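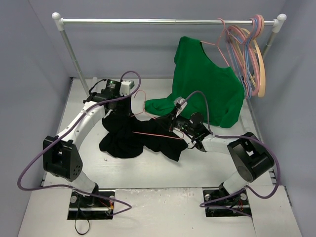

What does the new Kirnolum release do?

It plans for two arms at once, so one can steady the cloth while the other works a hanger into it, and it replans when the fabric shifts.

MEDIA RELEASE — for use from April

Stukside has put out Kirnolum 5, the latest version of its control and planning software for two-armed robots. Aimed at laundries, costume hire, uniform stores. Anywhere clothes go on hangers all day.

Big change is in perception. Older versions looked for a garment's outline and gave up if it was bunched. Kirnolum 5 looks for openings and shoulders first, then picks a grip for each arm. Dark fabric gets its own colour and depth settings — black on black grippers was our most common support complaint.

Also new: a replay tool that shows why a plan was dropped, plus 67 fixes. Full list is in the release notes, wich are worth a read before upgrading.

Trained and tested on 600 garments supplied by Plusetti, the uniform hire firm, in business since 1987. Plusetti will trial the software at its Meireles depot from April.

Existing licence holders upgrade free. Saved plans from version 4 need to be be converted, tool included.

Demo bookings and media enquiries — Stukside press desk, via the contact form on our site.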